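Zarei Vocal Booth Shield review

The Zarei is a folding foam shield that stands behind a microphone and cuts down the echo of an ordinary room. It is sold to people who record songs and short videos at home. I bought mine in August and have used it for two months, mostly for vocals and a few spoken clips for my channel.

It comes in one box with the shield, a desk stand and a bag of screws. Putting it together took me 20 minutes. The instructions are a single folded sheet and the second drawing shows the bracket upside down, so check the holes before you tighten anything.

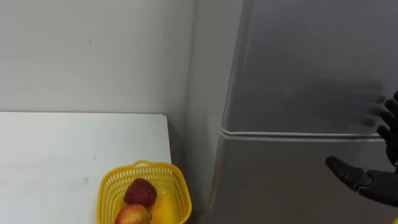 Sound is the main reason to buy one. I sang the same verse with and without the shield, using a Berura condenser mic. The version with the shield had less of the boxy ring that I get in my spare room, and the quiet lines were easier to mix. It does very little for noise from outside. Buses still come through, and so does next door's dog.

Ching-wen Tsai, who sings on most of my cover videos, prefers it pulled in close. I found this made her voice a bit dull and had to add some treble back afterwards. With the mic moved forward a little, level with the side panels, we were both happy with it.

The side panels are also the weak point. They are held by plastic hinges that loosen with use, and the left one now droops if I open it past halfway. Prareck, the shop I ordered from, offered to send a replacement hinge free of charge, but it took 9 days to reply to my first email. 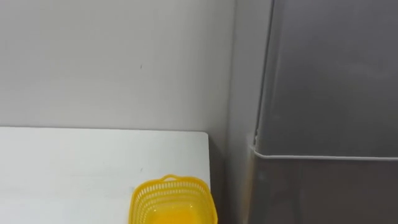
If you film yourself while you sing, think about where the camera will go. The shield hides a lot from the front, so I now shoot from the side. Live streaming with it is awkward for the same reason and I take it down for those.

I paid £45. The Cendircombe shield costs more and has metal hinges, and I would look at that one if you plan to fold yours away after every session. Mine stays up most of the time and I am keeping it.

Good: clear improvement on vocals, steady stand, fair price.
Bad: weak hinges, poor instructions, gets in the way on video.

Score: 7 out of 10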